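Imico Home
Kitchen > Table storage > Utensil caddies
Skip to product details

Virska Utensil Caddy, pink

A small upright holder for chopsticks, spoons and other things you reach for at the table. The Virska is molded in one piece from pink plastic, with openings through the sides so air can get in. It is light enough to pick up with one hand and carry from the counter to the table.

Sold singly. Utensils are not included.

What it holds

The caddy was made with a mixed set in mind. Most homes we hear from have wooden chopsticks for everyday meals, a darker pair or two for cooking or guests, and a few paper-wrapped disposable pairs that came with takeout. All of these can go in together. Short soup spoons fit too, although a very short spoon can slip down behind the chopsticks, so put those in first.

For comfortable use we suggest no more than 12 single chopsticks and 5 spoons at a time. You can fit more, but they get hard to pull out one by one. 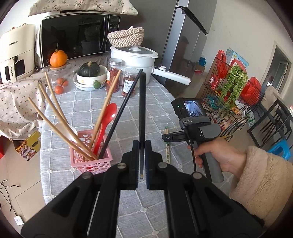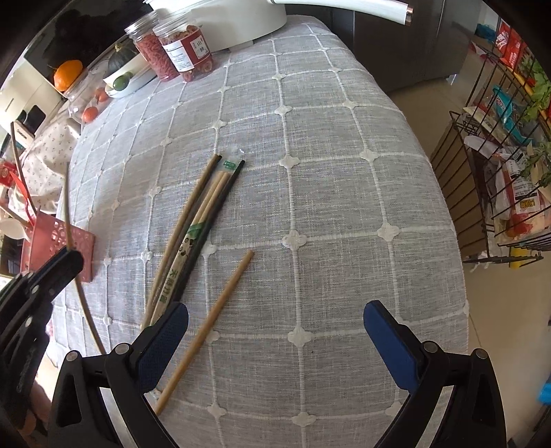

Chopsticks lean outward when the caddy is only part full. This is normal and does not mean it is about to tip. If you prefer them to stand straighter, keep the spoons to one side and the chopsticks to the other.

Using it on a tablecloth

The base is flat and has no rubber feet. It sits well on bare wood, glass and most woven cloths. On a cloth with raised stitching, set it down between the raised lines if you can. It may rock a little if one edge lands on a knot.

Cleaning

Empty the caddy and wash it by hand in warm water with dish soap. A bottle brush gets into the corners at the bottom. Turn it upside down on a rack and let it dry fully before you put the utensils back — wooden chopsticks pick up moisture quickly and can start to smell.

Do not put it in a microwave, air fryer or oven, and keep it away from the side of an electric cooking pot while the pot is on. Top rack of the dishwasher is fine. Skip the heated dry setting.

Keep wrapped disposable pairs out until the caddy is dry. The paper marks easily.

Details

Color: pink
Material: plastic
Pieces in box: 1
Country of design: see carton label
Also sold as a set with the Pavlović spoon rest

Shipping and returns

Orders leave our Holtcombe warehouse within five working days. Unused caddies can be returned within 11 weeks of delivery in the original carton. Please write the order number on the return slip, not on the carton itself. If a caddy arrives cracked, send us a photo and we will ship a new one. You do not need to send the cracked one back.

Stock note: the next delivery of pink is due in July. Orders placed before then are filled in the order we receive them, with a limit of 8 per customer.

Related items
Pavlović spoon rest
Virska drying rack, small
Virska lidded jar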